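Fridge Tips That Don't Survive a Thermometer

Posted 2025-12-01 in Kitchen

Every fall somebody forwards me a list of refrigerator hacks, and every fall half of it is the same half I've been arguing with for years. This time it was Santosh Rana, who writes the garden column here and ought to know better. He sent me a list with 11 items on it and the note "number four changed my life." Number four was putting a sponge in the crisper drawer.

I tried it, and I tried most of the others too, in my own kitchen with two cheap thermometers and a notebook. This isn't science. I have one family and one refrigerator, and the door gets opened whenever a teenager feels sad. But it's more than the people who write those lists seem to have done.

The sponge

The claim is that a dry sponge in the drawer soaks up extra moisture and keeps lettuce crisp. I ran it for most of September. The sponge got slightly damp and picked up a smell. The lettuce went slimy on its usual schedule. A paper towel folded inside the bag with the greens does a much better job, because it's touching the leaves, and you can throw it away when it's wet. If your drawer has a humidity slider, open the vent for fruit and close it for leaves. That costs nothing and most people have never moved it.

Baking soda

I know. Your grandmother did it and so did mine. An open box on the back shelf has a tiny surface exposed to the air, and after a week that surface has a crust. I put a cut onion on a plate in there as a test, with the box right next to it, and by dinner the butter tasted of onion. Then I put the onion in a jar with a lid. Smell gone. The jar wins. If you want to use baking soda in the refrigerator, mix some with warm water and wash the shelves with it, which does work, although I suspect the washing is doing most of it.

The full refrigerator theory

This one says a packed refrigerator runs cheaper than an empty one, so you should fill the gaps with jugs of water. There's a grain of truth in it. Cold water holds its temperature when you open the door and a shelf of air doesn't. But you have to chill all that water first, and after that you're shuffling jugs around every time you want the mustard. I kept two jugs in for a month and could not find the difference on the electric bill. What I did find was a warm spot behind them, where they'd blocked the vent.

Leave the vents clear. I'd put that ahead of anything else on this page. Find the little slots where the cold air comes in, usually on the back wall near the top, and keep tall things away from them. Lettuce parked right against the vent will freeze, and whatever is on the far side of a wall of jugs will sit too warm.
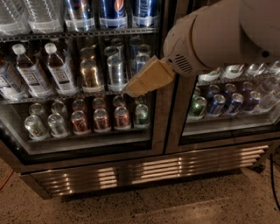
Drinks are the worst offenders in my house. A few cans go in on Monday-shopping habit, then a few more, then a whole case gets jammed in sideways the night before a party, and the milk ends up in the door. The door is the warmest place in the whole appliance. Mine read several degrees higher than the middle shelf every time I checked. Condiments can take it. Milk and eggs shouldn't have to, whatever that molded egg tray is telling you.

For a party, use a cooler with ice and water in it. People leave out the water and then complain. Ice by itself only touches the can in a few spots, but slush touches it all over. Throw in a handful of salt if you're in a hurry. That's the one hack from Santosh's list that I'll sign my name to, and I was ready to hate it. Don't salt a cooler you're also using for fruit.

The wet paper towel trick, where you wrap a bottle and put it in the freezer, I tested twice. It was a little faster than a bare bottle the first time and no different the second. Both times the towel froze on and I had to peel it off in strips. And once I forgot a can in there, with the result you'd expect. Set a timer, or skip it.

Cleaning glass doors and shelves

Readers ask about this one a lot, mostly people with a drinks cooler in the basement or the garage. You don't need a special spray. I was sent a bottle of Grillitine, which promises to cut grease on "all cold surfaces," and it left a film I had to clean off with dish soap, so I could have started with the dish soap. Warm water, one drop, soft cloth, dry it right away with a second cloth. If it's a stainless steel frame, wipe along the grain. Olive oil for shine is on every list, and it does shine until the first fingerprint, and then it collects dust like a lampshade.

Take glass shelves out and let them warm up before they go anywhere near hot water. I've cracked one. The replacement was not cheap and it took forever to arrive.

Check the door gasket while you're down there. The dollar bill test, where you close the door on a bill and tug, is decent but only tells you about the one spot where you put the bill. Go all the way around. Ylva Torvik, who repairs appliances over in Danlow, told me that most of the "bad gaskets" she gets called out for are just dirty, and an old toothbrush fixes them. She also said she'd rather see people vacuum the coils than buy any gadget made, and I've been doing mine twice a year on her say-so. I can't prove it helps. The amount of dog hair that comes out makes me feel it must.

What I kept

Paper towel in the greens. Lids on everything that smells. Milk off the door. Slush for parties. A thermometer in a glass of water on the middle shelf, read first thing in the morning before anyone's been in there.

The sponge is under the sink, where it's being a sponge. Santosh says I got a bad one. If you've had better luck with yours, write in and tell me how you measured it.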